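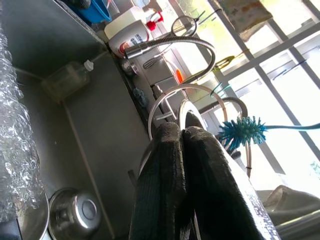 Erel two-finger gripper kit from Dernoma: review after two months at a home sink

Posted in: Tools and kits
Written by Uliana Boiko

I bought the Erel kit with my own money in spring and it has been on my arm until the end of June. The arm is a small one which I built in the shared workshop, from printed parts and second-hand servos, and later carried home in two boxes. The kit has cost me more than any other single part of it. So I think I have a right to be a little strict.

First, what you get. The kit contains the gripper body with the motor already inside, two fingers, two pairs of spare skins for the fingers, a bracket for a small camera, a bag with screws and a cable with a plug for the Sileo controller. If you have a different controller you must cut this plug and make your own. There is a diagram for this in the manual, and it is correct. I checked it with a meter before I believed it.

The weight on my kitchen scale was 300 grams with the bracket and without the camera. My wrist joint can hold this, but if your arm is of the very light sort, please calculate before you order.

Assembly

The manual says that assembly takes 40 minutes. I needed an evening. The mechanical part is easy and all holes were in the right place. What took the time was stretching the skins over the fingers. They are black, with a fine ridged surface that looks nearly like woven cloth, and they fit very tight. You have to start from the tip and pull down with even force on both sides, otherwise the pattern goes crooked and you must begin again. I began again three times. Vitalii Panasiuk showed me later that you can put a little soapy water inside and the skin goes on in a minute, and I don't understand why this is not in the manual. Let it dry overnight after.

The screws are another small complaint. Most of them have a hex head, but the four which hold the bracket have a cross head, and of soft metal. I damaged one already on the first day. I have replaced all four with hex screws from the workshop drawer and had no more trouble.

The cable comes out on the left side of the body. On my arm it means the cable has to go around the wrist, and in one position it was caught by the elbow. With two cable ties and a longer loop it is fine now. A left-handed mounting is not possible, I asked.

Connecting it to the Sileo controller

This was the pleasant part. You plug it in, the controller finds the gripper, and you go through a short calibration where the fingers close completely and then open completely. Keep your hair and sleeves away. After this you can set the width and the force with two numbers. The force goes in 14 steps. In my opinion six would be enough. Between steps four and five I cannot feel or measure any difference, and the last two I never use, they are for people who want to open nuts.

One thing is missing. The controller remembers the width after you switch it off but not the force. Every morning the gripper wakes up at the middle step. For a plastic bottle this is too much and the bottle bends. I wrote a small start file that sets it again. It would be better if Dernoma did it.

Why a sink

My project is clearing the sink. I wanted an arm that takes things out of the basin and sets them on the side, not more than this. On a workbench every gripper I have tried looked good. They get nice dry cubes to lift there, on a flat table, with a lamp. A sink is steel on steel, it shines, it is deep, and there is a faucet over it with a spring hose in exactly the place where the elbow would like to be.

I live with the usual things around the sink: sponges, soap, a teal bottle brush, a whisk. I did not clear them away for the tests and I think it is right so. If the arm can work only in a kitchen where no person lives, I don't need it.

How it holds things

Glass bottle. Very good. The fingers close flat on the sides and the ridges keep the bottle from turning. I lifted a clear glass bottle standing on the bottom of the basin again and again, and after I found the correct force step it did not slide any more. With wet glass you need one step more.

Bottle with dish soap. Good, when it is closed and clean on the outside. When there is soap on the outside, no gripper on this earth will help you. Rinse it.

Bottle brush. Better than I expected. The handle is thin, and with my old flat fingers it always rolled away. The Erel fingers hold it between the ridges.

Sponge. No problem at any force.

Whisk. It depends where you take it. On the handle, yes. On the wires the fingers press them together, and when you let go they jump open and the whisk flies. I have stopped doing this in the evening because of the neighbors.

Bowls. Here I must write more, it was the reason I nearly sent the kit back. A small steel bowl which stands the normal way is simple, one finger inside and one outside, and up it goes. A bowl upside down is another story. The side is curved and slopes toward you, so the fingers squeeze it and it slips out downward, like a wet stone. The only useful part is the foot ring, and this is low and narrow. With the skins that come on the fingers I could take it by the ring in maybe half of my tries, and only when I approached very straight from above. The second pair of skins in the box is softer and with them it goes better, though they wear faster.

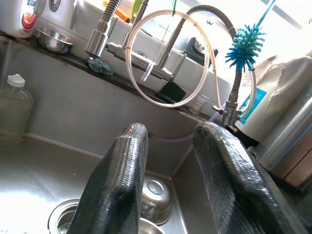 Wouter Verstraete wrote to me, after he read a draft of this, that I am unfair to the gripper. In his opinion two fingers should never be asked to lift a bowl that lies upside down, and the arm should first tip it over with one finger and then take it by the edge. He does so with his own Erel and has no failures worth telling. I tried his method for one week. He is right that it works, and the bowl usually turns over on the second push. But it is loud, it scratches, and if there is another dish in the basin the bowl climbs on it and stays there. I leave both opinions here and the reader can choose.

The camera bracket

The bracket holds the camera behind the fingers and looks between them. The idea is correct. You see both tips and what is between them until the last moment, and this is worth more for me than a second camera on the shelf. I use a cheap wide one and it fits without changes.

Two remarks. The fingers take a large part of the view, especially when they are open only a little. My software first thought that the fingers were dark pots and wanted to pick them up, so I had to paint a mask over them. And the angle cannot be adjusted. My sink is under a window, and in daylight the upper part of the view is simply white, everything on the counter becomes pale. If I could turn the camera a few degrees down I would lose the window and nothing else. I put a thin piece of rubber under one side of the bracket, and it helped a little. I do the serious work after six in the evening now, when the light is softer, or with the lamp on.

Steel is difficult also at night, to be fair. The floor of the basin reflects and my software finds edges where there are none. This is my problem and Dernoma cannot be blamed.

Water

Dernoma says the fingers may be wet and the body may not. I follow this. I never put the gripper under running water, and when I test there is no more than a finger of water in the basin. The skins hold dirt between the ridges, mostly grease. I brush them with an old toothbrush and dish soap, without taking them off. Where the skin ends at the bottom of the finger, some water gets under and stays. After the first weeks there was a smell. Now I roll the lower edge up once a week and let it dry.

On the body there is one small open slot near the cable. I closed it with tape. A part which costs this much should not have this slot, or there should be a plug for it in the bag.

Wear

I kept a notebook of the lifts for the first pair of skins. After 174 lifts the ridges on the right tip were visibly lower than on the left. The right finger touches the basin first on my arm, so the fault is partly in my calibration. It still held glass well. It did not hold the bowl ring any more. New skins can be ordered separately, always in pairs, and mine came quickly and well packed.

The motor is the same as on the first day. It makes a thin high sound when it holds something for long, and my cat leaves the kitchen.

Compared with the Ambrosio

Before this I had on loan the Ambrosio gripper, which many people in the workshop use. It is cheaper and quieter and you can repair it with parts from any shop. Its fingers are hard and smooth. For boxes and printed parts I would still take it. In the sink it lost almost everything made of glass, and I have one glass less now. Emrys Lloyd has glued strips of bicycle tube on his Ambrosio and says it is the same as an Erel for the price of a coffee. I tested his for one afternoon. On bottles it is close. On the brush handle it isn't, and the glue gave up in warm water.

For whom

If you build an arm for dry work, save your money. If your arm has to touch dishes, bottles or other smooth things with water on them, I would buy the Erel and order one extra pair of the soft skins at the same time, the delivery costs the same.

Good: the grip on glass, the calibration, the camera position, spare skins in the box.
Less good: soft bracket screws, fixed camera angle, force setting is forgotten, the open slot.

My mark is four out of five. For the manual alone I would give three.

Added later: I wrote to Dernoma about the force setting and received a polite answer that it is on their list. If an update comes I will test it and write it here. Also Vsevolod Chornovol asked me for the drawing of the rubber piece under the bracket. There is no drawing, I cut it from a jar seal with scissors, but I will measure it and put the numbers in the comments.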